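What Happens to Your Grocery Rebate After You Hit Submit
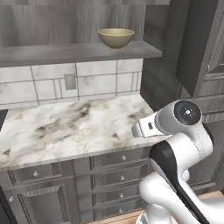 Rebates used to mean cutting a bar code off a box and mailing it with a form. Most of them now start with a picture of a receipt, taken at home while the bags are still being unpacked. The shopper taps a few products on a list, sends the picture in, and waits for a dollar or two to show up in an account.

That wait can be an hour or it can be two weeks. Plenty of claims never pay at all. Over the past year I kept a log of my own claims to find out where they go wrong. I sent in 387 of them, mostly for groceries and cleaning products. Of those, 261 paid on the first try. The rest were turned down, paid short, or sat in review until I wrote to customer service.

The first thing that happens to a receipt is that software reads it. It looks for the store, the date, the total, and the abbreviated product names that stores print. Those abbreviations cause a lot of the trouble. A bottle of dish soap can be listed by brand at one chain and by a string of letters at another. Regional chains are the worst for this. At Bronivside, where I do most of my shopping, the store brand and the name brand of canned tomatoes print with the same seven letters.

When the software can't match a line, the claim goes one of two ways. Some apps send it to a person. Others reject it and leave it to the shopper to appeal. Daratum, the app I used most, does the first for offers over two dollars and the second for everything else, according to its help pages. My log fits that. Nearly all of my small claims that failed got an answer within minutes, and the larger ones took days.

Size is the next problem. An offer for a 24-ounce jar won't pay on a 16-ounce jar, and the receipt often doesn't show the size. Many apps ask for a bar code scan to settle it. Scan before you put the packaging in the recycling. I lost eleven dollars in one month to boxes that had already gone out to the curb.

Then there are the limits. Most offers can be used once per account, though a few allow up to five. There is usually a limit on the whole promotion too, and it's easy to miss. One coffee offer from Fjeld last August was capped at 3653 claims. I bought two bags on the second day and the offer was gone when I got home. The cap was in the terms, on the third screen.

Using a coupon on the same item can also cancel a rebate. The rules differ from brand to brand. A store sale is almost always fine. A store coupon is usually fine. A manufacturer coupon on top of a manufacturer rebate is often refused, and the wording to look for is "not valid with any other offer." If the coupon is worth more, use the coupon and skip the claim.

Appeals are worth the time. I appealed about 100 claims and more than half of them paid in the end. The messages that worked were short. They gave the date of the purchase, the line on the receipt where the item appeared, and the bar code number typed out. Longer messages got the same standard reply as no message at all, and I stopped writing them after the first couple of months.

Keep the paper receipt until the money has posted. Thermal paper fades quickly in a hot car or against a plastic sleeve, so a plain envelope in a drawer is better. I use one envelope per month and throw it out when everything in it has been settled.

Payout rules deserve a look before you sign up for anything. Some apps let you cash out at five dollars and some make you wait until twenty. Cisotham, which I tried for three months, closes accounts that go half a year without a claim and keeps whatever balance is left. I had $14.50 there and cashed it out as a gift card on 18th May, with a few weeks to spare. The card took four days to arrive by email.

If you only have time for one app, pick the one that lists the store where you already shop. Check the offers before you leave the house, since several apps only count items you have added to your list before the time printed on the receipt. Mine is set to remind me when I open my shopping list, and I still forget maybe one trip in six.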